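怎样给旧篮子换提手和内衬

编织篮用久了,先坏的多半是提手和里面的布。篮身只要没有断条、没有塌底,换掉这两样还能用很多年。下面写的是我自己一直在用的做法,适合柳条、藤条、海草一类的编织篮,不适合塑料编的篮子,那种篮子的孔太硬,针脚容易被磨断。

整个活分成四步:清洗、量尺寸、做内衬、装提手。手快的人一个下午能做完,第一次做建议分两天,头一天只洗和裁。

需要的东西

棉布或亚麻布一块,幅宽不小于篮口周长的一半。太薄的布兜不住东西,太厚的布在篮底转角处堆成一团。做衬衫的布偏薄,做帆布包的布偏厚,取中间的。

提手用的面料另备一条,绒面、毛呢、灯芯绒都可以。提手天天被手握,面料要耐磨,还要不硌手。

填充用的棉绳或者旧毛巾。棉绳粗细以握住时拇指能碰到食指第一节为准。

粗棉线、蜡线各一轴,弯针一根,直针几根,顶针,剪刀,软尺,划粉,夹子若干。

软毛刷,小盆,中性皂。

弯针在一般的缝纫店不一定有,修家具的店里有。我那根是在 Stergiou 买的,他们的弯针按套卖,一套里真正用得上的只有中号那根。蜡线我用 Jirer 的,颜色少,但是不起毛。

第一步 清洗

先把旧提手和旧内衬拆下来。拆的时候不要扯,拿小剪刀一针一针挑断。旧内衬不要扔,压平以后可以当纸样,比重新量省事。旧提手留一段线头在篮身上,记住它原来从哪个孔穿进去。

用干的软毛刷顺着编条的方向把灰刷掉,底部朝上磕几下,再用湿布蘸一点皂水擦。柳条和藤条可以擦得湿一些,海草和纸绳只能用拧干的布。擦完放在通风的地方阴干,不要晒。夏天一夜就够,冬天要两天。七月里返潮的日子,放一夜摸着还是凉的,那就再等一天。没有干透就装内衬,布会发霉,拆起来比第一次麻烦得多。

趁着晾干检查篮身。翘出来的细条可以喷一点水,等它软了再塞回去。断了的粗条要接一段新的,两头各压进原来的编纹里,露在外面的尖头剪平。这些事都要在缝布以前做完,缝好以后里面就看不见了。

第二步 量尺寸

要量四个数:篮口周长、篮底周长、深度、底面的长和宽。圆篮只量底面直径。

深度从篮口内沿沿着篮壁往下量到底,要贴着篮壁,不要悬空量。鼓肚子的篮子,悬空量出来的数总是偏小,做出来的内衬会吊在半空,装上东西线就绷断了。

几个数都写在纸上,旁边画一个小草图。缝份每边留1.5厘米,上口要翻出来的话,另外加8厘米翻边。

第三步 做内衬

内衬由一块底和一圈围布组成。底按照底面尺寸加缝份裁,圆底对折两次再剪,剪出来才圆。围布的长度等于篮口周长加两道缝份,高度等于深度加上翻边和缝份。

篮口比篮底大的篮子,围布要裁成上宽下窄。不想算的话,也可以裁成直的,下边打褶收小,褶子均匀分在四角,不要集中在一处。

裁好以后先把围布两头缝合成一个筒,缝份烫开。再把底和围布正面相对,先固定前后左右四个点,然后固定中间,最后才缝。顺序反了,缝到最后会多出一截布来,没有地方收。

布要先下水。Ülle Avotiņš 在 Detetti 教过几年布艺课,她的要求是棉布下水两遍,第一遍用温水,第二遍用冷水,然后烫平再裁。我以前只洗一遍,后来有一个篮子的内衬洗过以后缩得翻不过篮口,从那以后也洗两遍。

上口的翻边折两折,烫出折痕,车一道线。想要穿抽绳就在这里留出两个口子,位置避开提手。

内衬做好后放进篮子里试一下。把手伸进去把底角推到位,翻边翻出来,看看高低是不是一样。不合适就拆了改,这个时候改还容易。

第四步 做提手

提手有软硬两种。硬提手用藤条或者木头弯成,要有模具,这里不讲。软提手就是布包绳,在家可以做。

先定长度。拿一根绳子比着篮子,从一边的孔绕到另一边的孔,提起来试试高度。要挎在胳膊上的放长,只用手提的放短。定好以后两头各加6厘米,用来穿过篮身再折回来。

面料裁成长条,宽度等于棉绳周长加3厘米。绒面的布要注意毛的方向,顺着长边走,两根提手方向一致,不然颜色看着一深一浅。把布条包住棉绳,毛边折进去,用夹子每隔一段夹一个,从中间往两头缝。针脚用藏针,线拉到布刚好合拢就停,拉得太紧提手会拧。

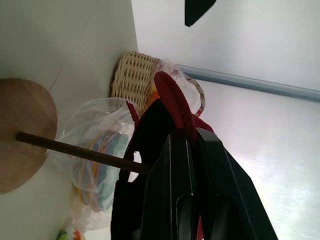
缝好的提手放在桌上滚一滚,把里面的绳子滚匀,再看接缝有没有歪。接缝应当朝下,正好落在掌心外面。

安装的时候换蜡线和弯针。提手的一头从篮口下面第二道编纹穿进去,由外向里,再折回来贴着自己,线从编条之间过,不要扎穿编条。扎穿的编条过一阵子会从针眼处裂开。每一头来回缝六针,最后在里面打结,线头留长一点塞进编纹。

两头装好以后提起来看看是不是平。不平就拆掉高的一头,往里多放一点。

最后把内衬放进去,翻边盖住提手根部的线结,沿着篮口每隔四指宽固定一针。固定针只穿布和最上面一道编纹,以后要洗内衬,剪断这些线就能取出来。

常见的问题

提手装好以后转圈。多半是面料裁得太宽,绳子在里面打滑。在两头各补几针,穿过绳芯就能定住。

内衬底部鼓起来。底裁大了,或者底角没有推到位。先用手推,推不平再拆底边,沿着原来的线往里收一点。

篮口变形。装提手前没有看对称,两边受力不一样。把篮子喷湿,用绳子绕篮口捆一圈,里面塞满旧毛巾,干了再松开。

掉毛。新的绒面料头几天会掉毛,用湿布擦两遍。一直掉就是布的质量问题,只能换。

关于承重

软提手的篮子用来装毛线、报纸、面包、换洗的小件都没有问题。装土豆或者装书,就要在篮底外面加一条布带,从一边提手根部绕过篮底到另一边,让底部一起受力。Themis Gkikas 在 Sesevgate 做修补,他接的活里凡是提手脱落的,都要求加这条底带,不加不收。我做的篮子装得轻,一般不加。

平时不用的时候篮子不要叠着放,提手压弯了以后绳芯会有一个死折,拉不直。内衬每季拆下来洗一次,洗完阴干再缝回去。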